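# Mezzanine (workspace)

A **mezzanine** is a partial floor built between two main floors of a building and left open to the room below. I keep up this entry for the Rondley wiki, mostly the parts on offices, studios and shared workrooms, and I'll admit I have a soft spot for the things (I wrote a good chunk of my own notes sitting on one). Theater balconies and the big steel platforms you find in warehouses get their own entries, so I'll only wave at them as I go by.

## Name

The word came into English by way of French from the Italian *mezzanino*, which goes back to *mezzano*, "middle." People also say loft, gallery, balcony or just "upstairs." I use mezzanine for a level deep enough to put desks on and balcony for one that's mainly for walking along or looking over, but plenty of folks mix them up and you'll always be understood. Real estate listings like "loft," and I've seen it used for a shelf with a ladder!

## Parts

The basic kit is a deck, something to hold it up, a railing along the open side and a way to get up there. Support comes from columns, from the walls, from rods hung off the roof structure, or a mix. Columns are the usual choice when a deck goes into an existing building, and they're also the thing everyone downstairs complains about, so it pays to argue over their spots early. Railings can be metal bars, cable, glass or a solid half wall. Metal bars let the light through and don't need wiping. Glass looks lovely for a week and then it's fingerprints all the way along.

Stairs eat more floor than people expect. At Turnon, where I helped lay out the desks, the first drawing had a grand straight flight that landed right where the coat rack and the printer had to go. The second drawing turned it against the wall and everybody was happier, me included (I'm the one who uses the printer).

## Light and air

Tall windows are the best friend a mezzanine has. Daylight comes in high and gets under the deck as well as over it, as long as the deck stops well short of the glass. When it doesn't, the area underneath needs its own ceiling lights, and I'd put those on a separate switch. Warm air is the other thing. It rises and sits up there, and in July the upper desks at Turnon are where you go if you enjoy being drowsy. Pedestal fans help a good deal and are cheap, though they have to stand somewhere, and in a tall open room that's usually over by the windows with the bins and the boxes.

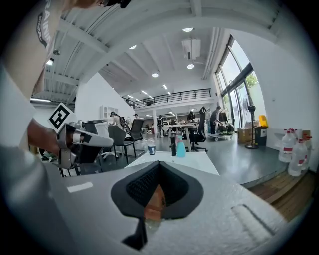
Does a mezzanine count as a full story of the building?

Usually it doesn't, provided it stays open to the room and covers only a limited share of that room's floor. Many American building codes set the basic limit at a third, with exceptions, so the local building office gets the final word.

## Ceiling gear

High rooms collect equipment overhead, and a mezzanine makes you think about it sooner. Ductwork, beams, round recessed lights, strip lights and projectors all want the same air. A projector hung in the middle of the room may throw its picture right past the railing, or right into it, depending on which wall you picked. Check the sight line from a chair, both upstairs and down. I skipped the upstairs chair once and spent an entire meeting looking at the back of a duct.

## Under the deck

The space below is lower, dimmer and cozier, and people drift there for phone calls. It also makes good storage, which can get out of hand. I like to keep the tall part of the room for big shared tables and leave the low part for shelves, coats and a couch if there's one going. Sound carries freely between the levels, and soft stuff (rugs, curtains, felt panels) takes the edge off.

## Notes from two places I know

* **Turnon** has 903 square feet on its main floor and a deck 6 feet deep along the back. That fits a walkway and a bench, and a real desk makes it a squeeze.
* **Latuheru Hall** put in a deeper deck and now holds talks there. More than 100 people have turned up for the busy ones, with the overflow leaning on the railing. I'd ask an engineer about that sort of crowd before planning on it.

## See also

* Gallery (architecture)
* Open-plan office
* Zindach stair, our local name for the turned stair against a wall

*Last gone over 11/6/23. The part on acoustics is thin and I'd love for somebody to fill it out.*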